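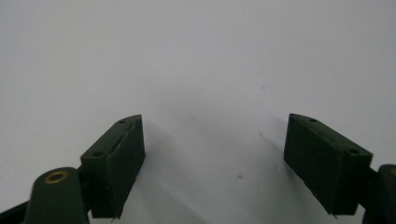
tamsin_k wrote:
I'd check the withdrawal fee before moving anything. The Prorklow exchange fee is flat, so if you're only shifting a small amount it takes a big bite. Which coin is it and how much are we talking about?

oldferry wrote:
It's bitcoin, £232 worth as of last night. I bought it in dribs and drabs over the past couple of years, usually a tenner at a time. I've had it sitting on Prorklow the whole while and my question is still whether to move it to my own wallet or leave it where it is. My brother says leave it. The chap at work says anyone who leaves coins on an exchange deserves what they get.

tamsin_k wrote:
What does it show when you go to the withdraw screen? It should give you the fee before you confirm. You can back out at that point, it doesn't commit you to anything.

oldferry wrote:
£4.40 at the moment. There's a network fee line as well but it says included.

Peltness Paul wrote:
Your work colleague is right, if a bit blunt. You don't hold the keys so you don't own the coins, you own a promise from Prorklow to give you some. Pay the £4.40 and be done with it. It's less than a pint where I live.

granary2 wrote:
Disagree with Paul for this amount. £4.40 on £232 is nearly two per cent gone straight away, and then he'll pay a network fee again when he wants to sell, because he'll have to send it back to an exchange to turn it into pounds. If he keeps adding a tenner every few weeks he also has to decide when to move each lot. I left mine on the exchange until I had enough that losing it would hurt.

Peltness Paul wrote:
And who decides what hurts? People said the same about the last few exchanges that went under. Withdrawals get "paused for maintenance" and that's that.

granary2 wrote:
I'm not saying it can't happen. I'm saying there are two risks and you only ever talk about one of them. People lose their recovery words all the time. I did it myself with an old phone wallet, 26 quid in it, still there on the chain for anyone to look at and I can't touch it.

mossbank wrote:
Sorry to barge in, I have the same question but with Felumari, the phone wallet. Is that counted as your own wallet or is it another company holding it?

tamsin_k wrote:
Depends how you set it up. If it gave you a list of words to write down, you hold the keys. If you only made an email and password login, they're holding it for you. Look under Settings then Security then Backup. If there's no backup option there you're on the login type.

mossbank wrote:
No backup option. So login type. Thanks.

oldferry wrote:
What about one of the little hardware ones? There's a Brynjólfsdóttir for £44 second hand near me.

Peltness Paul wrote:
Never second hand. Sorry, but never. You've no idea whether someone has set it up already with words they've kept a copy of. New and from the maker or not at all.

tamsin_k wrote:
Agree with Paul on that one. And £44 to look after £232 makes no sense to me anyway. A free phone wallet where you write the words on paper would do for now. Two copies, kept in different buildings if you can. Don't take a photo of them and don't put them in your email drafts.

granary2 wrote:
If you do move it, send a small test first. Yes it means paying the fee twice, which is another reason I'd wait.

Peltness Paul wrote:
With a flat fee I'd skip the test and check the first and last six characters of the address - then check them again. Copy and paste, don't type it.

granary2 wrote:
Well I wouldn't skip it. I've seen malware that swaps the address in the clipboard.

Peltness Paul wrote:
That's what the checking is for.

oldferry wrote:
Ok, I think I'll leave it until August and see where I am. I've put my regular buy up to £25 a month so it should be worth moving by then. I've turned on the two-step login in the meantime, which I hadn't done, so that's something.

tamsin_k wrote:
Sensible. Use an authenticator app for the two-step if they offer it, text messages are the weaker option. And start a spreadsheet of what you paid and when, if you haven't. You'll want the dates and the pound amounts for tax if you ever sell a larger lump.

oldferry wrote:
I haven't. Does Prorklow let you download the history?

tamsin_k wrote:
Yes, Account then Statements. It comes out as a CSV file. The fees are in their own column so don't miss them off.

mossbank wrote:
Does moving it to your own wallet count as selling for tax?

granary2 wrote:
No, not if it's yours at both ends. Keep a note of the date you moved it though.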